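Onwood shop notes, bins and clamps
2023-01-14

1/ A few posts on bins. I run the small-parts room at Onwood, and we have been replacing the loose cardboard trays on the sorting tables with rigid open-top bins. Two per table, one behind the other. This covers layout, clamping, wear and cleaning.

2/ Why two. The front bin takes mixed items as they come in. The rear bin stays empty until sorting starts, then takes whatever has been identified and logged. When the front is empty and the rear is full, the rear bin gets carried to the shelf and a clean one goes in its place.

3/ We tried three bins per table at the Trirow building. The third one filled with things people did not want to make a decision about. After a month it was removed. Two is enough.

4/ Sizes. The front bin should be the larger one. Mixed items arrive in awkward shapes and need floor area so they can lie flat and be seen. Sorted items can be stacked, so the rear bin can be smaller without loss.

5/ Positioning. Put the bins rim against rim with no gap. A gap will collect small washers, pen caps and earring backs, and you will find them when you move the table.

6/ Bins on a smooth wood tabletop slide. Reaching to the back of the rear bin pushes the whole set away from you a little each time. Rubber matting helped but trapped grit underneath, and the grit marked the wood.

7/ Spring clamps solved it. One on each outer side, at the corner where the two bins meet. Joined this way the bins move as one unit or do not move at all. Fitting takes a few seconds per side.

8/ Pick clamps with bright handles. Gray clamps on gray bins get forgotten, and then somebody lifts the rear bin with the front one still attached. Ours have orange handles. I have not had a dropped set on this table yet. 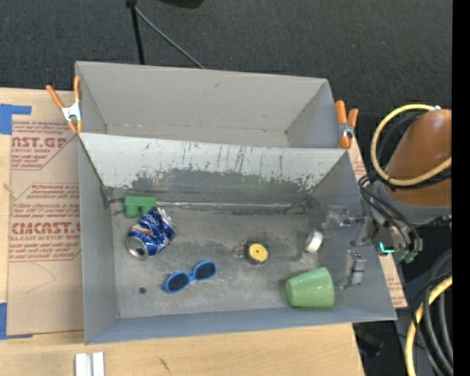

9/ Wear is uneven, and it follows use. A rear bin stays close to new for a long time: a thin line of dirt along the bottom seam, a scuff or two up the wall. The front bin takes nearly all the abuse.

10/ The worst area on a front bin is the lower part of the back wall. Ours has a broad dark band there, scraped and ragged along the edges, with flaking patches. The other three walls are much smoother. If you inspect one surface, inspect that one.

11/ My explanation is that items get dragged toward the back and then up the wall instead of being picked up. I have not tested this. Turning the bin end for end every July would spread the wear, and that is now on the maintenance sheet.

12/ Floor scratches are cosmetic until they hold dirt. Test: wipe with a damp white cloth, let it dry, wipe again. If the second wipe still picks up gray, the scratches are deep enough to matter for anything with a lens or a fabric surface.

13/ Which brings up contents. Sunglasses should not be left lying in a scratched bin with hard items. A bright blue pair in the front bin is easy to spot, and that is the only good thing to say about storing it there. Glasses come out first and go in a soft pouch.

14/ Crushed soda cans are not stock. They come in with mixed lots and should go straight to recycling. An open can may still hold a few drops, and dried soda on a scratched floor needs warm water and a brush. The can in the front bin is blue and badly dented. It counts as trash.

15/ Toy blocks go with toys, whatever the condition. One green block by itself is still logged. Single blocks are held until there are 100, then bagged as a lot. The current count is 89.

16/ Small round black things get a closer look before they are sorted. From arm's length a compact tape measure, a roll of tape and a yo-yo are hard to tell apart. Pick it up and check. Tape measures go to hand tools.

17/ Cleaning schedule. Front bin: empty, shake out, wipe with dish soap and warm water at the end of each sort. Rear bin: dry cloth, full wash only when the seam looks brown. No scouring pads on either. Pads were used at Skirneck and the walls there are now rough all over.

18/ Clamps also need attention. Open and close each one a few times before fitting. If the spring feels weak, retire it. Check that the tips are still on, as bare metal will chew the rim.

19/ When to replace a bin: a crack at any corner, a rim that no longer sits flat, or flakes coming off onto the items. Stains alone are no reason. The front bin on this table is on watch for flaking – I will check it again after the next large lot.

20/ Open question for anyone with a similar setup: has a removable liner worked for you in the front bin? The Fang sample we tried curled at the corners and small parts went under it. Looking for something stiffer that can be cut with ordinary shears.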